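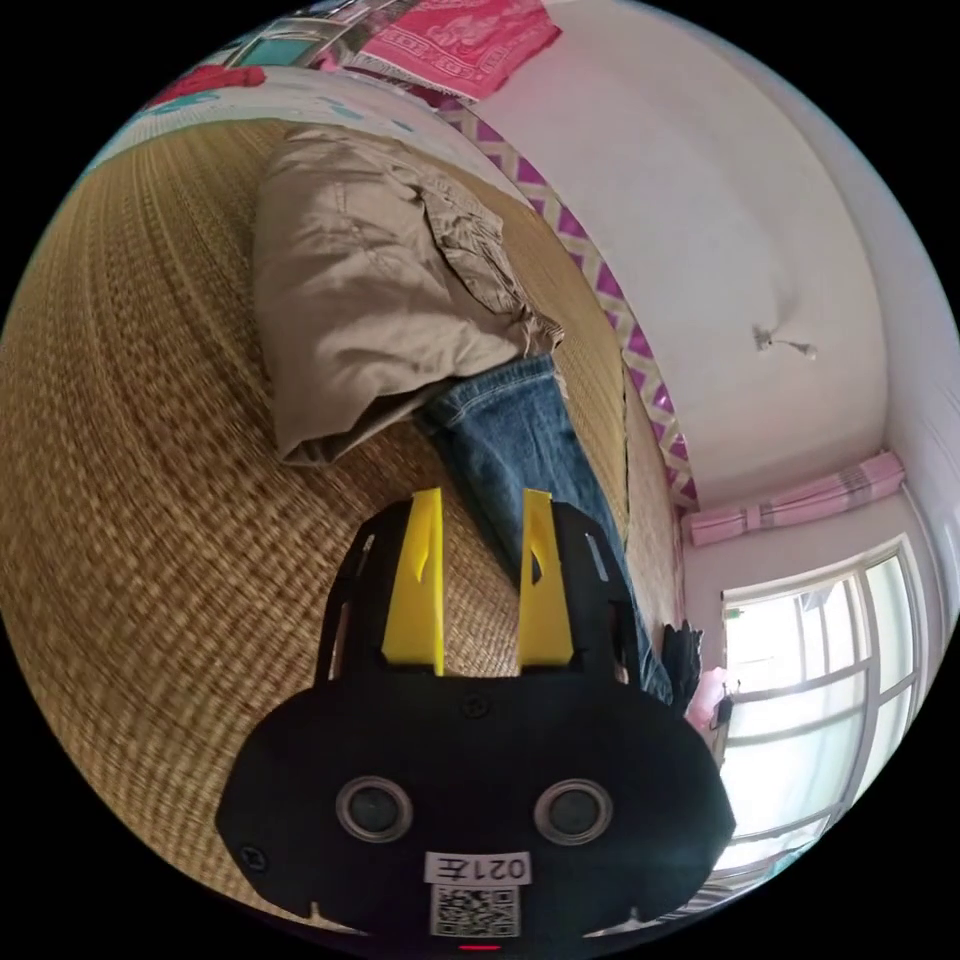

A Ranwood anunciou em setembro a aprovação do seu plano de investimento em equipamento para manipulação automática de têxteis, que abrange a compra, a manutenção e a formação das equipas ao longo de 14 meses. O plano prevê a aquisição faseada de 60 pinças manuais de recolha de dados e de 11 braços robóticos de bancada, destinados ao programa de arrumação e dobragem de roupa que a empresa desenvolve com a Driltar. As pinças pertencem à categoria de equipamento portátil, com dois dedos amarelos, corpo preto e etiqueta de identificação com código QR na face frontal, e serão utilizadas em quartos como os das habitações comuns, onde umas calças de ganga e uma peça bege amarrotada sobre uma esteira de palha entrançada constituem matéria de trabalho tão válida como qualquer peça preparada em laboratório.

A decisão resulta de um processo de avaliação conduzido pela direção de compras, que analisou propostas de sete fornecedores. Os critérios incluíram o custo total de utilização, o prazo de entrega de peças de substituição e a facilidade de calibração fora das instalações da empresa. A proposta selecionada foi a da Zustetti, que assegurará também a assistência técnica durante todo o período do contrato.

«Durante muito tempo orçamentámos apenas o preço de aquisição, e as contas do segundo semestre mostravam sempre uma realidade diferente», afirma Concetta Rizzi, diretora de compras da Ranwood. «Neste plano, os dedos de substituição, as baterias, o transporte e as horas de calibração têm rubrica própria desde o primeiro dia.»

A entrega do material será feita em três fases. Na primeira, a empresa receberá as pinças manuais destinadas às equipas que trabalham em casas particulares, acompanhadas dos respetivos estojos e peças de desgaste. A segunda fase corresponde à instalação dos braços robóticos no centro técnico de Pinheiro, cuja sala principal foi objeto de obras de reforço da rede elétrica. A terceira fica reservada às unidades suplementares e só será acionada depois de concluída a revisão intermédia do orçamento.

Cada unidade portátil será registada no inventário central com o respetivo número de etiqueta, data de entrada ao serviço e histórico de reparações. O registo permitirá às equipas financeiras acompanhar a amortização por unidade e identificar os equipamentos cuja reparação deixe de se justificar. A Ranwood decidiu ainda manter em armazém uma reserva de componentes, adquirida em conjunto com as unidades principais e sujeita às mesmas condições de garantia.

O trabalho com roupa e têxteis domésticos continua a ser uma das áreas mais exigentes para os sistemas de preensão. Calças, mantas e cortinados apresentam pesos, espessuras e costuras muito diferentes, e a forma com que ficam pousados sobre uma cama raramente se repete. Por este motivo, o caderno de encargos atribuiu particular peso à abertura dos dedos, à resistência das superfícies de contacto e ao comportamento dos sensores em divisões com luz natural intensa - três pontos que serão novamente verificados na receção do material.

«Para a Driltar, era essencial que os dois parceiros trabalhassem com os mesmos modelos e as mesmas regras de manutenção», refere Yolanda Peñalver, responsável pelo programa conjunto. «A compra coordenada simplifica a formação dos operadores e dá-nos maior previsibilidade quanto ao calendário.»

A formação terá início antes da chegada da primeira remessa e ficará a cargo de Annunziata Sartori, coordenadora técnica do centro de Pinheiro. O programa compreende o manuseamento das pinças, a verificação diária do equipamento, o preenchimento das fichas de avaria e os procedimentos a observar no interior das habitações. Os custos de deslocação das equipas estão incluídos no orçamento aprovado.

A revisão intermédia será apresentada à administração pela direção financeira e incidirá sobre a taxa de utilização das unidades, as despesas de reparação e os desvios face aos prazos acordados com a Zustetti. Os fornecedores de peças e serviços complementares interessados em participar em consultas futuras podem solicitar o formulário de pré-qualificação à direção de compras da Ranwood.

Setembro | Por Jamila Saha, Comunicação Institucional
18 partilhas | 0 comentários
Contacto para a imprensa: Rhiannon Humphreys, Ranwood | © Ranwood. Todos os direitos reservados. | Voltar ao topo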